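The Woman Who Would Like You to Stop Buying Bins

Aurelia Ortner wants it known that she didn't ask to be called a decluttering coach. Husstead, the chain of home workshops where she teaches, put the phrase on the flyer, and by the time she saw it the flyer was up in every branch. "I would have said tidying teacher," she tells me. "Or just teacher. Coach makes it sound like there's a season, and then you win."

I went to see her with my arms crossed, and I should say so early. I have read the books. I have thanked my sweaters. Over the years I have paid for three separate systems for keeping a kitchen drawer in order, and the drawer is as bad as it ever was. When a friend told me that Ortner's evening course was different, I asked how, and my friend said, "She's kind of rude about it." That was enough to get me in the car.

The course runs seven weeks. It costs more than I would pay, though she says a few people each term get in for free if they write and ask. There is no workbook. There is a notebook you bring yourself, and in the first week you write down everything you own that was bought to hold something else you own. Baskets, jars, drawer dividers, the fabric cubes that slide into shelves. Then you add up what you think they cost.

"People get quiet," she says. "One man had spent more on garage shelving than on the things that were on it. He kept going back over the sum."

I ask whether that isn't a bit of a trick. Anyone can be made to feel foolish by a list of what they have bought. You could do the same thing with shoes.

"You could. But shoes don't promise to fix you."

It's a good line, and I suspect she has used it before. When I say so she laughs and admits to it. She has been teaching since she left a job at Brumard, a mail-order firm where she wrote catalog copy for storage goods, and she has the old copywriter's ear for a phrase that will sit well in print. I find this a little hard to get past. She spent years telling people that a lidded box would bring them calm, and now she charges them to hear that it won't.

"I've thought about that," she says. "I don't have a great answer. I was good at it and it paid the rent. I wrote up to 200 of those little paragraphs a season and I believed maybe a handful. If you want me to say I'm making up for it, I'm not. I just know how the sentences work."

She offers to show me. From a folder she takes a page of her old copy, for a stacking tray made by a company called Juhász, and reads it out in a flat voice. The word "effortless" comes up twice. The word "finally" is in the first line. "Finally is the one to watch for," she says. "Finally means you've failed up to now."
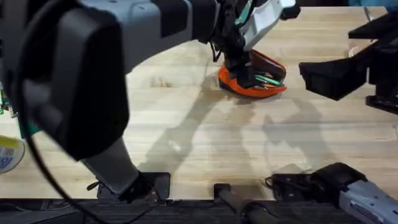

An orange bowl-shaped tray over a light wooden tabletop.

Her view, as far as I can boil it down, is that most homes have a deciding problem. Things pile up because somebody hasn't made up their mind about them, and a container lets you put that off while feeling busy. She would like people to leave the pile where it is, in plain sight, until they are annoyed enough to deal with it.

I tell her I have been running that experiment in my hallway since May. The pile and I get along fine.

"What's in it?"

Mail, mostly. A bike pump. A lamp that needs a plug.

"Do you want the lamp?"

I say I suppose so. She waits. I say I don't much like the lamp. It was my aunt's, and it gives off a brownish sort of light that makes the hall look like the inside of a suitcase. She goes on waiting, and I notice that I am getting irritated, and I also notice that this is probably what people pay for.

I put it to her that there is something comfortable about the whole line of thought. The people who come to her have too much, and have evenings free to feel bad about it. A family with four kids in two rooms doesn't need to be told to sit with the pile. They need a shelf.

For the first time she takes a while to reply. "Yes," she says. "That's fair. I had a woman in the course who lived like that, with her mother and her kids, and around week two she told me it was the dumbest thing she'd ever heard. She needed bunk beds with drawers under them. She was right. I helped her look for some." Did that change how she teaches? "I say at the start now that if you don't have enough room, this isn't the class for you. I should have been saying it all along."

I ask for proof that any of it lasts. She has none, or none that I would accept. She once mailed a set of questions to everyone who had finished the course, which came to 1,000 people, and so few wrote back that she threw the results out. The ones who answered were happy. "Of course they were," she says. "The ones who went home and bought a label maker aren't going to write to me."

I like her more for that than for anything else she says. I like her less when we get to Zedance, an app she lends her name to, which sends you a daily message asking whether you have put off a decision. I point out that this is one more thing to own. She says it's free. I say it takes up room on the phone. She says, a little sharply, that I am being cute, and then that she gets a small fee for it and the roof needed doing.

We finish close to nine in the evening, with her next group's chairs still to be set out. I help with a few of them. She asks if I'll sign up and I tell her I doubt it, and she doesn't press.

The drawer in my kitchen is the same. I did take the lamp out of the hallway, and it's in the trunk of my car, where it has been for three weeks.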